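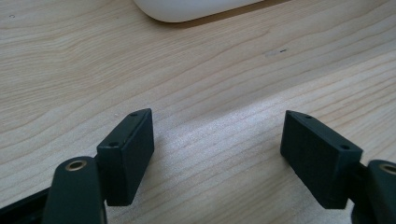
Can Tustar work out how far the gripper jaws are open if the gripper has no encoder?

It reads the opening from the video. The jaw tracker fits the two finger pads in each picture, solves for the linkage position and writes one width value per picture, in millimeters. A calibration file for the gripper has to be loaded first.

Tustar 3
Jaw tracking and trajectory export for hand-held grippers
By Mirham, Coltow

Overview

Tustar is a desktop program for labs and integrators who record tasks with a hand-held gripper and want to replay them on an arm. It takes the video and motion data from the gripper, works out the camera path and the jaw opening, and exports a trajectory your controller can read. It runs on the same machine you use to review your recordings. No network connection is needed after the license has been activated.

Version 3 replaces the old edge-based tracker. The new tracker fits the outline of both pads together and uses the linkage geometry from the calibration file to limit the answer to positions the gripper can reach. If one pad is hidden behind the object being picked up, it carries on with the other pad and marks the width as single-sided.

What is in the package

Tracker. Estimates jaw width and flags each value as two-sided, single-sided or missing. Missing values are left blank in the export unless you turn on interpolation.

Path solver. Combines video and motion data into a six-axis camera path. The fixed offset between the camera and the fingertips comes from the calibration file and is applied on export.

Planner check. Loads a description of your arm and tests the path against joint limits, joint speeds and table height. Segments that fail are colored red on the timeline. Click one to see which joint is the problem.

Exporter. Writes CSV, JSON or a Berchtold controller job. The Berchtold job includes jaw commands. The other two formats carry jaw width as a column.

Command line tool. Runs everything except calibration. Most customers calibrate in the desktop program and process the rest overnight in a batch.

Supported grippers

Tustar works with parallel and linkage grippers whose two pads both stay in the camera's view when open. Dark pads with flat faces track well over a light work surface. Printed pads are fine. Screw holes on the top face of a pad can be used as extra reference points, and the tracker does better with two holes per pad than with none. Bright metal bushings at the pivots can be marked in the same way if they are inside the picture at full opening. If one is partly out of view, leave it unmarked.

Soft fingers that bend under load are not supported in this version. The tracker treats each pad as rigid.

Calibrating a gripper

1. Mount the gripper camera and lock the lens. Any change after this point means a new calibration.
2. Open the jaws fully over a plain surface and record a few seconds.
3. Close the jaws slowly until the pads touch, then open them again. Do this three times.
4. Load the recording and click the corners of each pad in the first picture.
5. Enter the measured opening at full travel.
6. Press Solve and check the residual. Under 3 pixels is good. If it is higher, the usual fault is a corner clicked on a shadow.

Save the file under the name of the gripper. Two grippers printed from the same files still need a calibration each.

Lighting and work surface

A wooden tabletop is a perfectly good surface, including one with strong grain. The path solver likes grain, marks and small specks, as they give it something to follow when there are few objects nearby. A band of glare across the wood is a different matter. The grain goes pale inside the band, and the solver drops to fewer points there. It will normally cope if part of the table outside the glare stays in view. If the timeline shows the path confidence falling each time the gripper crosses the same spot, move the lamp or close the blind.

Shadows under the pads can pull the lower edge of the fit toward the table. Version 3 has a setting for this called Shadow margin. The default is 4 pixels. Raise it if the jaw width wanders while the jaws are clearly still.

Objects past the fingers

Anything lying on the table beyond the jaws is ignored by the tracker. A white object at the top of the picture, well past the pads, has no effect on jaw width even when only part of it is in view. The path solver does use such objects as background, so they should stay where they are until the recording ends. Use the Mask tool for anything that moves on its own.

System requirements

64-bit Linux or Windows
16 GB of memory, 32 GB for long recordings
A graphics card with 8 GB of memory
334 MB of disk space for the program, plus room for recordings

Processing runs without a graphics card, but slowly. On our bench machine, a batch of 874 short recordings took 23 hours on the processor alone. We suggest trying one recording before you start a full set.

Known limits

Width is not reported while both pads are hidden.
Recordings in which the exposure changes suddenly may show a jump in width for one or two pictures. Lock the exposure if the camera allows it.
The planner check covers the arm and the table plane. It does not test for collisions with other objects. Run every exported job at reduced speed first.
Calibration files from version 2 open in version 3 but have to be solved again.

Licensing

One license covers one workstation and any number of grippers. The command line tool is included. Teaching licenses are available for schools and can be moved between machines once a month. Minor updates are free within a version.

Support

Urmas Kivi handles tracker and calibration questions. Lech Pawłowska looks after the exporters and the Berchtold job format. When you write in, attach the calibration file, the log and one short recording that shows the fault. The desk is closed on Saturday.

Related downloads

Tustar 3 installer
Command line reference
Calibration worksheet, printable
Release notes, September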